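Grukitov 170 Room Air Cleaner
$2599, GST included. Sold by Vieira Clinic Supply, Druredstead.

We held off stocking air cleaners for a long while. Too many arrived during the pandemic with a blue light, a big percentage on the carton and nothing in the manual about airflow. The Grukitov 170 is the first one we've been prepared to put our name beside, and we still have reservations, which are set out further down the page.

What it does

It pulls room air through a pleated filter and blows it out the top. There is no ioniser, no UV lamp and no "plasma mode". If you've come looking for those, we don't sell them, and we'd want to see much better evidence before we did.

The model number is the clean air delivery rate in litres per second, measured on high with a new filter. Expect less on low, and less again when the filter is due. The maker, Hedum, quotes "up to 100 square metres" in its brochure. We'd ignore that line. It assumes very few air changes an hour, and a waiting room full of coughing people in July needs a good deal more. Work from the volume of your room and the number of people in it, or send us the measurements and we'll do the sums.

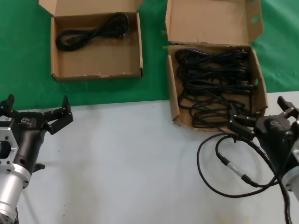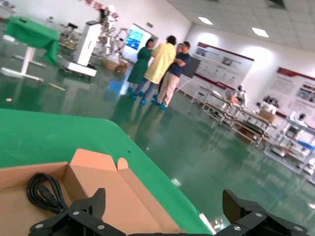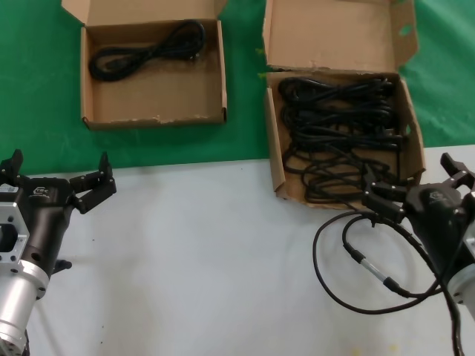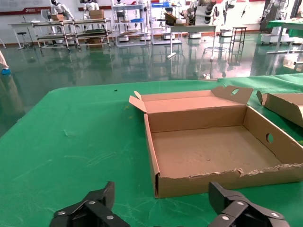

Specifications

Clean air delivery: 170 L/s on high
Fan speeds: 2
Filter: replaceable, particle only
Controls: rotary switch, no app
Mounting: freestanding, on castors
Warranty: 2 years, filters excluded

What it won't do

It won't bring in outside air. Carbon dioxide in a closed room will keep climbing with the unit flat out, so open a window when you can. It does little for smells and nothing for gases, whatever you may have read about "freshness". And it can't help much with a conversation held across a desk, where the air reaches the other person well before it reaches the machine.

Noise

Low is fine for a consulting room. High is loud enough that people raise their voices, and then somebody turns it down, and the delivery figure above no longer applies. For larger rooms we'd sooner see two units on low – dearer, yes, but they get left running.

Running costs

Hedum says to change the filter yearly. That's optimistic for a dusty site or a bushfire summer. Ask us for the current filter price before you order the machine, and ask any other seller the same thing.

Ordering

Pick up from the Druredstead counter or have it sent by road freight. Unused units can come back for a refund less freight. Used filters can't be returned under any circumstances.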